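Drain Time and Water Use at Hand Basins in a Shared Student Residence

Project report, Building Services Laboratory
Group members: Aleksandra Piątek, Dariusz Szewczyk, Yaowalak Kamolrat
Supervisor: Waldemar Pietrzak

1. Background

Hand basins take up a small part of the water used in a residence, but they are used many times a day and are rarely metered on their own. The residence on Sadowski Street is billed from one meter at the street inlet, so the share used at the basins is not known to the building office. Our project had two aims. The first was to measure how much water a normal hand wash takes with the existing aerators and with a low-flow type. The second was to check whether a lower flow changes how the waste line behaves, in particular whether the trap still clears soap and hair.

The work was limited to the second-floor bathrooms. Kitchen sinks and showers were left out.

2. Basin type

Vessel basins stand on top of the counter, so the bowl floor is higher above the trap than in an undermount basin. The longer tailpiece gives the water more fall before it reaches the trap. It also means that the supply hoses and the waste can be reached from below without removing the bowl, which made the meter easy to fit.

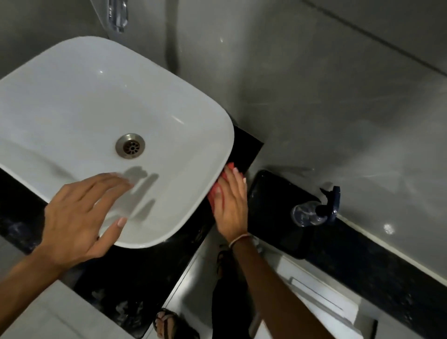 Figure 1. Vessel basin on black granite counter, perforated drain.

A perforated drain cap holds back coarse material but adds resistance. With a clean cap the resistance is small. As the holes fill, the cap becomes the narrowest point in the line and controls the drain time, and the trap and pipe behind it have little effect until the cap is cleaned.

3. Method

3.1 Metering

A Zamel pulse meter was placed on the cold supply and a second one on the hot supply. Both were read by an Altero logger at one-second intervals. A wash event was defined as any flow lasting longer than two seconds. Events separated by less than five seconds were joined, so that turning the tap off while soaping did not count as two washes.

Residents were told that the taps were metered. No names or times of use by room were stored.

3.2 Aerators

The original aerators were left in place for the first half of the logging period. They were then replaced with the Poltier low-flow type. Old aerators were bagged and labeled so that they could be put back at the end of the project.

3.3 Drain test

The drain test used a fixed volume of water poured from a jug by hand. Timing started at the end of the pour and stopped when the drain cap was first uncovered. Each test was done twice, once before cleaning the cap and once after. The cleaning steps were:

– wipe the bowl with a damp cloth and no detergent
– brush the drain collar and the holes in the cap
– flush with cold water before the second pour
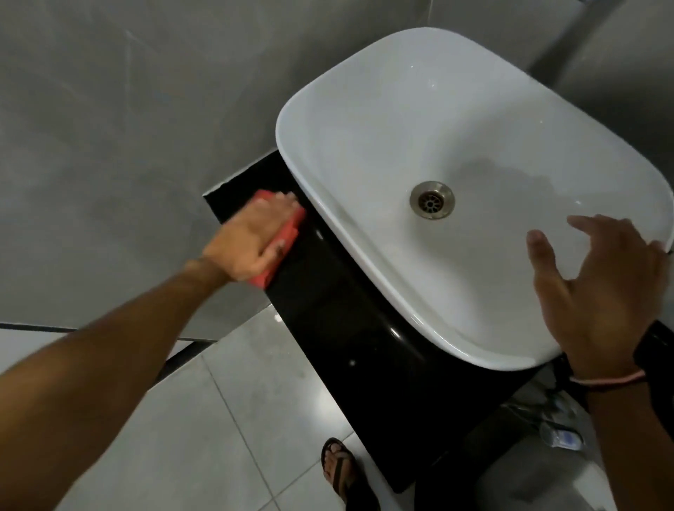
4. Results

The loggers recorded 227 events with the original aerators and 179 with the low-flow type. The two periods had the same number of days, but the second one overlapped with a holiday weekend, so the totals should not be compared directly. Volume per event is the better measure. It fell after the change, and the drop was larger on the cold side than on the hot side.

Event length went up slightly with the low-flow aerators. This takes back part of the saving. Washes below five seconds showed almost no change in length.

In the drain tests, cleaning the cap shortened the drain time at every basin. The aerator type made no difference to this result, as expected, given that the water was poured by hand. 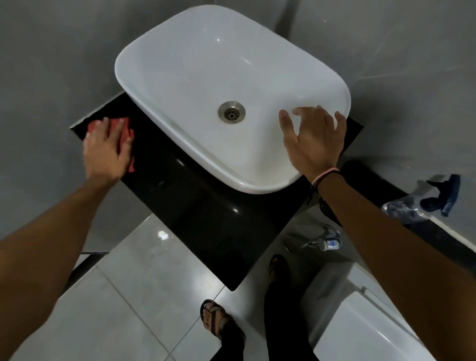

Figure 2. Basin and counter seen from above.

5. Sources of error

The pour was not fully repeatable. Zdzisław Kołodziej of the laboratory staff suggested a funnel with a fixed outlet, and this should be used if the test is repeated. The meters are also less accurate at very low flow, so dripping taps are probably under-recorded.

6. Further work

Logging should run through a full term with no holidays in it. A longer period with the low-flow aerators is also needed before anything can be said about buildup in the traps – the present period was too short for that. The original aerators remain in the laboratory store, in the bags labeled by basin.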